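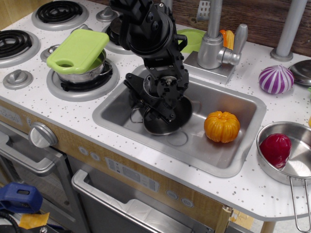 Step 1: Write down the task before you look at a price

Most people shop for a robot arm backwards. They find one they like, then go hunting for something it can do. Pick the task first and write it in one plain sentence. "Pick a pot up out of a small sink and put it somewhere else" will do. "General kitchen manipulation" won't, and any vendor who nods along to that phrase should make you nervous.

Step 2: Build the cheap half first

A toy play kitchen is a sensible test site, and I say that as someone who dislikes most demo setups. It has edges, knobs, a basin with walls, and pans with long thin handles. Set it up where the arm will be mounted and measure how far down the gripper has to reach. Do the measuring yourself. Reach figures on a spec sheet usually describe an arm stretched out sideways, and you may need it coming in from overhead with a faucet standing right behind the work.
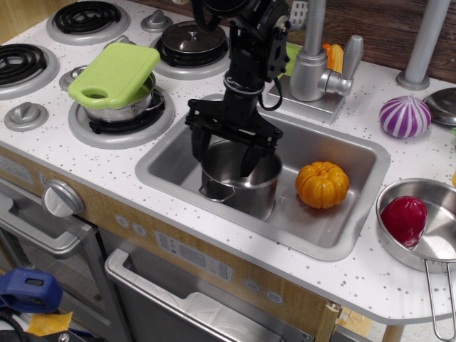 Gripper over the sink, with the pot and the toy pumpkin in the basin.

Step 3: Price the whole thing

The arm is the number everyone quotes. Here is what I'd put on the sheet next to it:

Gripper, plus 2 spare sets of fingers
Mount, and whatever the mount bolts to
Cables long enough to hang free when the wrist turns
Cameras and lights
A computer that can keep up
Shipping both ways, in case it goes back
Hours for setup, at what your hours really cost

When we planned the Quezada bench, the quote from Clollow listed the arm and the gripper and stopped there. Our finished sheet had 16 lines. Plirnier's quote looked worse on the first page and came out cheaper once I filled in the blanks. I don't take that as praise for Plirnier. They had left out shipping.

Step 4: Ask for a trial on your objects

Sales videos love a pot standing upright with nothing near it. Send the vendor your own pan, your own toy vegetables and a drawing of your sink, and ask for the awkward layouts too.

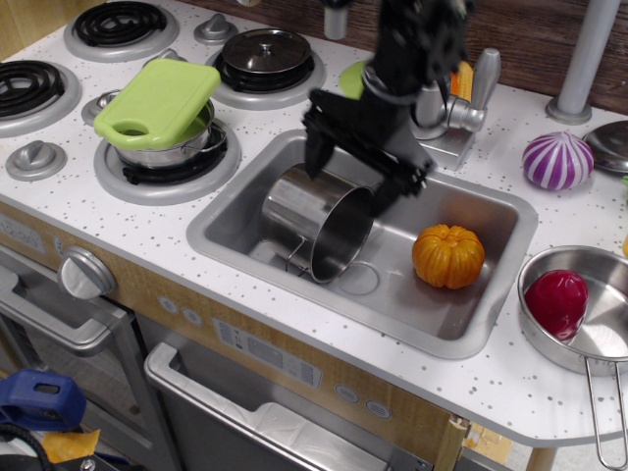

Ask for 100 attempts, unedited, with the failures left in. If they send a highlight reel, ask again. If they send another one, move on. A success rate means very little until you know how the objects were placed, who placed them, and whether the person running the test was allowed to nudge things between tries.

Step 5: Rent before you buy

Corkcombe rents by the month, and 2 months was plenty to find out which of our plans were wishful. Read the damage clause before signing, especially the part on fingers and cables. Put the rental on the sheet as its own line, and don't let anyone talk you into counting it as a discount on the purchase until the discount is in writing.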